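How do I get a musty smell out of shirts that have been in storage?

Posted by Ecaterina Vasiliu
Thursday, 7:40 pm

I moved to Zavbridge in June and most of my summer clothes spent the winter before that in plastic bins in my parents' basement. Everything came out smelling like a wet cellar. I don't see any mold spots on anything. I have washed the whole lot twice in warm water with regular detergent and a capful of softener. The smell is gone when they come out of the dryer, then I wear one for an hour and it's back.

Most of it is cotton T-shirts, plus a few old soccer-style ones that I'd like to keep. Two of those are red and white, so I'm nervous about bleach and about very hot water. The washer is a front loader, a Sodex, and it came with the apartment. Is there something I can soak them in, or should I give up and buy new ones?

Dale_in_the_valley

Stop using the softener first. It leaves a coating on cotton and the smell gets trapped under it. You may need a couple of washes without it before you notice any difference.

After that, soak the shirts in cool water with an oxygen cleaner. That means the powder kind, not chlorine bleach. Read the label for how much to use and how long to leave them in. For the red and white ones, wet a spot on an inside seam and press a white paper towel on it. If red comes off on the towel, don't soak that shirt. Wash it by itself in cold water and get it out of the machine as soon as the cycle ends.

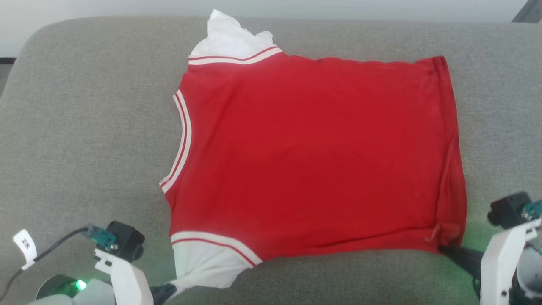
Check the washer too. Pull back the rubber gasket on the door and look in the fold. Mine had gray slime in it and I had been blaming my towels for a year. Wipe it out, run the hottest cycle with nothing in the drum, and leave the door open between loads. Clean the drain filter while you're at it. On most front loaders it's behind a small panel at the bottom. Put a tray under it first.

Dry everything all the way before you fold it. Collars and seams stay damp longer than the rest of the shirt. I hang mine outside for an afternoon if the weather is good, with the colored ones inside out and out of direct sun.

For next winter, don't use sealed plastic in a basement. Cotton bags on a closet shelf work better.

barbu_st_laundry

White vinegar. I use a cup in the rinse and no softener. Don't mix it with bleach of any kind.

pm1528

Agree on the gasket. I disagree a little on the vinegar, I tried it for months and all I got was shirts that smelled like vinegar AND basement. The overnight soak is what worked for me. I had 20 shirts to do and did them 3 at a time in a bucket, lights and darks apart. One gray sweatshirt never came right and I cut it up for rags.

Also wash the bins before you put anything back in them. Dish soap is fine.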